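OK the arm is back on the bench and I have things to report. Long thread, get a drink.

1/ For anyone new: I've been building a small robot arm in the shared workshop at Dellstead since December. It has a two-finger gripper, a little camera at the wrist, and a name, which is Morgan. The goal is to pick up kitchen stuff without wrecking it. That's the whole goal!

2/ Where we left off: the old fingers were flat. Great on boxes, awful on anything curved. I could pinch a wooden block all day long and then a lemon would shoot out sideways and roll under the laser cutter. (RIP to two lemons.)

3/ So, new fingers. Black, beveled along the edge, a lot more angular than the last pair. This is version 6 if you count the one that snapped while I was pulling the supports off, and I do count it.

4/ Printing notes, because three of you asked. Slow outer walls, more walls than you think you need, and stand them upright so the layers don't split when the fingers squeeze. The upright prints take forever. I read most of a paperback next to that printer.

5/ The controller is still the Tollunik board. I love this thing. The docs are thin, but the forum people are lovely and one of them sent me a whole wiring sketch at 11 at night.

6/ Big change this week is in the code. Before, the gripper closed to a set width and just hoped. Now it closes until the motor current climbs past a limit, then backs off a hair and holds. I started the limit at 200 (raw units off the board, please don't ask me what they are in anything real) and walked it down.

7/ At 200 it put dents in a zucchini. At 100 it barely holds a pencil. The sweet spot is somewhere in between and it moves depending on how slick the skin is, so I've got a little table per vegetable now. I have become a person with a vegetable table.

8/ Also!! Cable routing. I was getting random resets whenever the wrist turned past a certain point and blamed the power supply for days. It was one connector getting tugged. Put a loop of slack in your wrist cables, everybody. More slack than that. Zip tie it at the elbow.

9/ Eggplant was the one I'd been putting off. It's glossy, it's fat at one end and skinny at the other, and the camera hates it because dark shiny things turn into glare and shadow with nothing in the middle. My edge finder kept deciding the highlights were the vegetable.

10/ Wrist cam view, fingers closed on the narrow end, ribbed glass plate underneath:

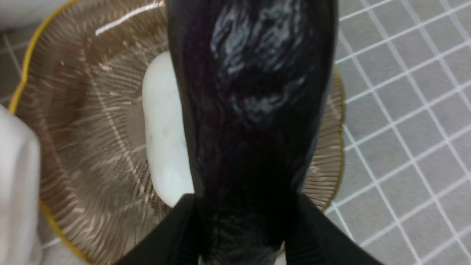
Vol. 1, No. 11

11/ Look how the bottom end just melts into the black fingers! I can hardly find the line between them myself, so I can't be too mad at the software. Next fingers are getting printed in a light color. Orange if there's any left on the shelf.

12/ And the plate was a fun extra problem. All those fine lines fan out toward a gold rim, plus there's a big white glare streak near the top, and every single one of them is an edge as far as my code cares. The gray tile grid is calm by comparison.

13/ Next up is the Droken pads, the soft stick-on kind. They're in the mail. I want to see if I can drop the current limit further with a grippier surface and rewrite the vegetable table from scratch. If you've used them on printed fingers, tell me what glue you used, mine keeps peeling.

14/ Finger files go up once I fix the screw holes, they're a touch tight and I've been drilling them out by hand. Somebody remind me if I forget.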